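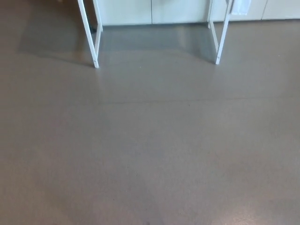

# Werex 60 Roller Ski Set (classic), with Rotmont bindings

We stock four roller skis and this is the one people email about most. Usually they've read somewhere that it "feels just like snow." It doesn't. No roller ski does, and if you buy a pair expecting February in the woods you'll send them back within a week. What the Werex does fairly well is keep your kick timing alive between April and the first decent snowfall, at a price that doesn't make you wince.

## What you get

- One pair of Werex 60 classic roller skis, aluminum shaft
- Rotmont bindings, mounted
- Two spare wheels (rear, ratcheted)
- A hex key
- A printed card with mounting positions, which is wrong for boots under size 38. Ask us for the corrected one.

Poles, ferrules and boots are not included. The maker's own photos show all three, which has caused some arguments.

## Price

$300 the pair, bindings mounted. We don't do a "was" price on these. They have cost the same since we took them on.

## What the maker claims, and what we think

**"Snow-like glide."** See above. The medium wheels roll faster than most snow you'll meet on a club trail. Ask for the slow wheels if you train alone, or if you want your intervals to mean anything. There's no extra charge if you say so when you order.

**"Vibration-free ride."** On new asphalt, sure. On the chip seal most of us have to use, your feet will buzz after half an hour. The Clanard composite shaft is noticeably softer underfoot, and it also costs twice as much. Whether that's worth it depends on your roads and your knees.

**"Race proven."** We asked which race and got no answer. They are legal for most club time trials we know of, but check with your organizer, because some hand out matched skis at the start and yours will stay in the car.

**"Improves balance for biathletes."** Skiing improves balance. Any biathlete will also want skating skis for most of the summer, and these are classic skis with a one-way wheel. Several customers have bought the wrong type on the strength of that line. If you shoot, look at the Pană skate model.

**"Maintenance free."** No. The bearings are sealed and decent, but the front fork bolts work loose. Check them before every session for the first two weeks, then weekly. A drop of medium thread locker fixes it for a season or so.

## Who they suit

Adults up to 122 kg, according to the maker. We think the shaft starts to feel springy well before that, and a heavier skier with a strong kick should try the stiffer version. Juniors can use them, though a light 14 year old will find the ratchet slow to bite on a steep climb.

They're a sensible second pair if you already own something good and don't want to wear it out on gritty shoulders. As a first pair they're fine. Learn to stop before you learn anything else, and pick a flat parking lot to do it in. There is no brake in the box and no mount for one.

## One longer test

Mared Humphreys skied a pair for us through last summer and kept notes, which is more than we managed. Her comments, trimmed a little:

> Tracking is good, better than my old ones. Downhill they wander once you're past a comfortable speed. Rear wheels wore unevenly and I swapped them left to right in July. Right ratchet slipped twice in heavy rain and never in the dry. Bindings fine. I would not pay more than this for them, but I haven't gone back to the old pair either.

We passed the remark about rain on to the maker. They said the ratchet had been revised. Ours look the same as before, so treat wet climbs with some care until somebody shows us a different part.

## Stock and returns

Updated Apr 13, 2021: slow and medium wheels in stock, fast wheels on back order with no date we believe.

Unused skis can come back within 60 days. Once they've been on the road we can't take them back unless something has failed, and worn wheels don't count as a failure. If a bearing or ratchet goes in the first season, send us the wheel on its own and we'll replace it. Keep the ski, and don't mail the whole box.

Mounting for other bindings is possible. Tell us the boot size and the sole type, and allow a few extra days.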